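Section 4. Preparing the board-erasing trial

This section is for operators who repeat the Kamolrat erasing method on the Nerier station. Please read all of it before you switch on the arms. The cameras and the software must already be set up as written in Section 3.

4.1 Setting the start position

1. Put the whiteboard flat on the white table, with the long rails parallel to the table edge.
2. Write one capital letter with a black marker. Use the left half of the board.
3. Place the eraser on the right side, felt down.
4. Move both arms out of the view of the fixed camera and save the reference picture. 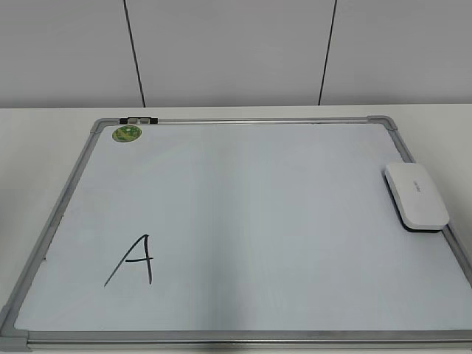

The start position has more effect on the result than we first expected. In the study at Grornham, the policy was trained on 279 demonstrations, and most of its failures came from starts which the operator had changed a little without writing it down. Choose your start and keep it for the whole set. In our set the letter A is in the lower left of the board and the eraser lies at an angle near the right rail, so the arm must first grasp on one side and then travel to the other. If you turn the eraser straight, record this as a different condition.

Note: Do not make the letter thicker to help the camera. Thin strokes are part of the test.

4.2 Recording the grasp

5. Start the recording and wait for the ready signal.
6. Bring the gripper down over the eraser with the fingers open, one finger on each side of it.
7. Close slowly. Stop when the force value does not rise any more.

Caution: Keep your hands away from the board while the arm has power. Check that the hanging cables cannot catch on the frame. 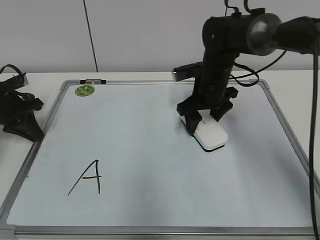
Conuvetti, who tested an early version of this guide, replied that step 7 is too slow for a long session, and that a fixed closing width gave them the same success rate. We kept the force rule, as a fixed width must be measured again each time the finger parts are changed. You may use the fixed width if you note it in the log.

4.3 Checking the wrist view

8. Open the fingers fully and hold the arm still.
9. Look at the wrist stream. Both fingertips and the letter should be visible at the same time.
10. If the letter is outside the view, change the wrist angle and repeat step 9.
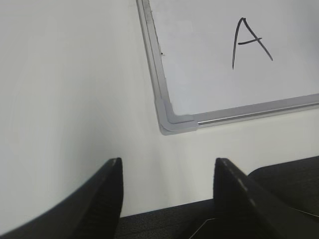
The wrist stream is cropped before it goes into the network, so leave some free space between the letter and the border. A letter which touches the border on the screen will be lost after the crop. Save the wrist angle together with the trial number.

4.4 Comparing the reference pictures

11. Take a new reference picture before each trial, with the arms out of view.
12. Lay it over the first one in the viewer. The rails must match.
13. Score each finished trial from 0 to 4 with the table in Section 5.

Note: Faint marks from old erasing are permitted. Clean the board with a damp cloth if they can be confused with a stroke.

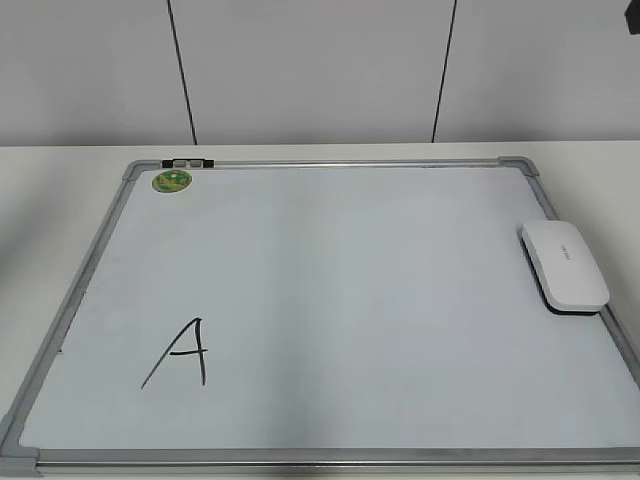
Figure 4. Reference view with the letter at lower left and the eraser at right.

14. When the set is complete, close the log and copy it to the station drive before you turn off the power.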